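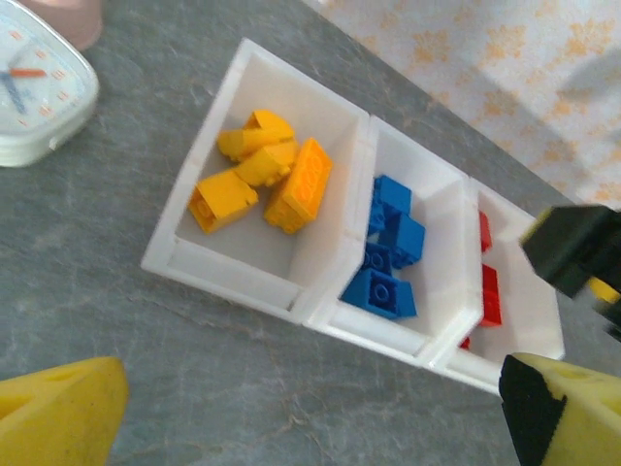

Zolleck Soft Finger Pads, set of 2
Reviewed by Wahyudi Nasution
28/11/2024

4 out of 5

I look after one arm. It sorts toy bricks by color into a three-compartment tray, yellow, blue, red, for as long as I let it, and if that sounds like a cushy life for a machine, you should see what it does to its fingers. The old hard pads from Jiang went shiny by June. After that, every brick it picked up sloped side first came out like a wet bar of soap.

The Zolleck pads are yellow, soft and full of little holes, and they look like something you would wash a car with. Fitting them took me one coffee. Back the old screws out, wipe the finger, press the new pad on, then tighten a bit at a time, swapping sides. The leaflet says to recheck the screws after 500 picks. I recheck at 469, that being how many my counter shows when it's time for lunch.

Do redo your grip width afterward. The pads are thicker than the Jiang ones and I skipped this step - the arm spent a morning trying to squash bricks into a smaller kind of brick. Close the fingers on one brick, back off until it just slides, then go in a hair. While you're there, reteach the height over each compartment. The dividers are the part that bites. Come down low and slightly off, and a pad will scrape along the top of the wall every single cycle until you notice the crumbs.

Grip is very good. Bricks lying on their side, studs up, upside down, all fine. Jumbled piles are fine too, though it sometimes brings a friend along.

One star off for dust. The holes collect it, and the leaflet's advice on cleaning is "as needed." I use tape for the surface and a soft toothbrush for the rest, every Thursday, with the power off. My pads have done 6 weeks and still have their corners.

Bought from Flusdale. The Drunden version is cheaper and comes without screws, so check your drawer first.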